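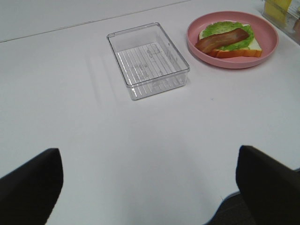 Wrist view of the sandwich task at the Porkstead lab.

The planner is called Vorow, and its lead developer at Lisar has spent most of a year on a single sandwich. "Bread is easy," she says. "It holds its shape. Bacon and ham don't."

The software replans three times a second. "We used to plan the whole grasp up front. Now it looks again on the way in."
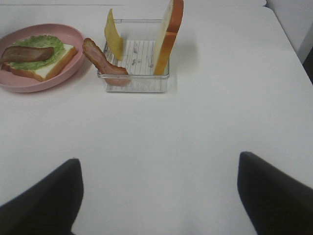

Where it goes wrong

Clear plastic is the usual culprit. "The rim catches the light and the depth estimate falls apart, so we lean on colour and a learned model of the tray." That model was trained on 302 demonstrations, plus 3,000 simulated ones she trusts less.

Soft slices are next. The controller tracks the hanging end as well as the fingers.

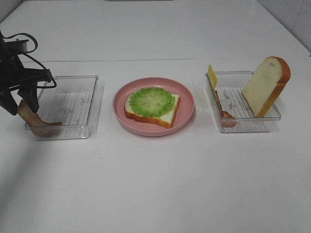 A slice in the gripper, its lower end in the tray.

Tomato is planned for September.

We use cookies to improve your visit. Accept | Manage settings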